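Juniper Boateng Would Like You to Stop Bringing Lasagna

The first thing Juniper Boateng does when I sit down at her kitchen table is move a stack of casserole dishes so we can see each other. None of them are hers. She has been trying to give them back since February.

"That one's got masking tape on the bottom with a name on it, so at least I know where it's going," she says. "The glass one I think came from a church. I don't go to a church."

Boateng is the author of The Covered Dish, a slim and frequently rude history of the American habit of feeding people who are sad, sick, newly moved in or newly delivered of a baby. It took her three years to write. In the last month of that she broke her ankle on her own front steps, and the neighborhood, which knew perfectly well what she was working on, brought her eleven days of baked pasta.

"I couldn't say a word," she says. "I'd written a whole chapter about how you can't say a word."

She grew up over her parents' hardware store in Trilska, a town she describes as having one stoplight and a very strong opinion about potato salad. When her grandfather died, the food began arriving before the undertaker did. She was nine. What she remembers is her mother at the counter with a pencil, writing down who had brought what, and in what, and drawing a small star next to some of the names.

"I thought the stars were for the good ones. Years later I asked her. The stars were for people who'd be offended if we didn't mention it by name in the thank-you note. She had a system. Everybody's mother had a system."

The ledger survives. Boateng keeps it in a freezer bag and lets me turn the pages. Ham, Bachmann's bakery rolls, ham, three-bean salad, a cake that somebody has described only as "tall." The book grew out of it, and out of the boxes of similar lists she was sent after she put a small notice in a regional newsletter asking if anyone else's family had kept one. She received 313 of them. She had expected to get a couple of letters and a complaint.

"People apologized for sending them," she says. "They'd write, I know this is silly. And then there'd be forty years of funerals in there, in beautiful handwriting, with the pies."

What the lists show, she argues, is a sort of credit system that nobody would dream of calling by that name. A family that sent a roast got a roast. A family that sent a can of peaches got, in one memorable case from the town of Sikari, a can of peaches, and the entry is underlined twice. Boateng insists this is warmer than it sounds. You were being told that you would be around long enough to be paid back.

Then came the disposable pan, and here she gets up to refill the kettle, as people do when they are about to say something they have said at several parties.

"The dish was the whole point! If you leave a dish at somebody's house, they have to come see you. A week later, two weeks later, when everyone else has gone home and it's gotten quiet, they have to put on shoes and walk over and stand on your porch. You've tricked them into company. And foil wrecks that. Foil says, don't get up."

I put it to her that some people, in grief, would rather not get up.

"Sure," she says. "I was one of them. I had an ankle the size of a cantaloupe and I loved every foil pan that came through that door. I'm just telling you what it cost." 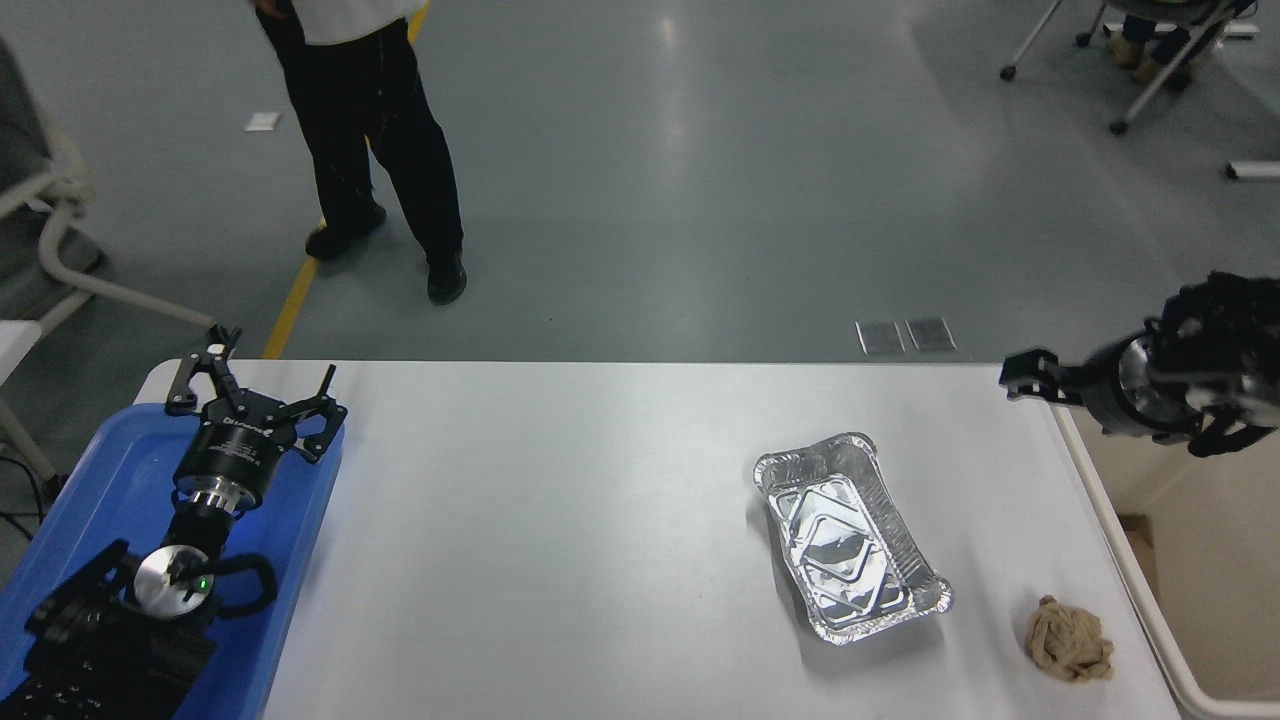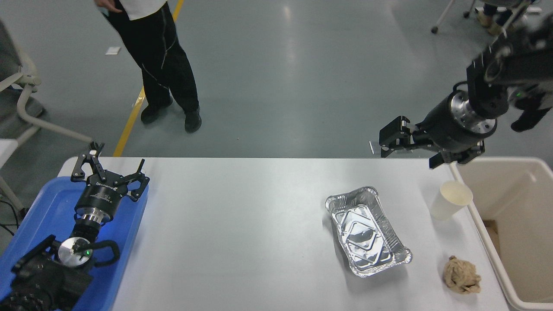

The foil pan, chief villain of chapter six.

Chapter six has brought her the most mail. A reader in Zencombe sent four pages in defense of foil, single spaced, arguing that the returnable dish was a tax on women who already had enough to wash. Boateng thinks the reader is right, and has asked if she can print the letter in the paperback.

"I got a bit misty about the porch," she admits. "It's easy to get misty about a porch when you're not the one scrubbing burnt cheese off somebody else's Sunday dish with a baby on your hip. My mother read that chapter and said, 'You've never returned a dish in your life.' Which, look around."

We look around. There are more on top of the refrigerator.

She is less forgiving about the sign-up sheet. Her neighbors used one, online, with slots. It sent her reminders about her own dinners. On the Sunday of the second week it told her that nobody had claimed Tuesday, and asked whether she would like to.

"I claimed it," she says. "I had toast. I gave myself a star."

Still, the slots worked. Without them, she concedes, you get what the ledger shows for her grandfather's first two days, which was seven hams and then a week of very little. Her mother froze what she could. The last of it was served at Easter, to guests, and was not discussed.

I ask what a person ought to bring. She has clearly been waiting for this.

"Breakfast. It never occurs to people. You've got lasagna to the ceiling and there's no milk. Bring eggs, bring oranges, bring toilet paper, I'm serious. Bring paper plates and take the trash out when you go."

And lasagna?

"Lasagna's fine," she says. "I'm going to be eating lasagna at my own funeral."

On my way out she hands me the glass dish, the one from the church, and asks whether I'm driving anywhere near one. I have it now. It's on top of my refrigerator.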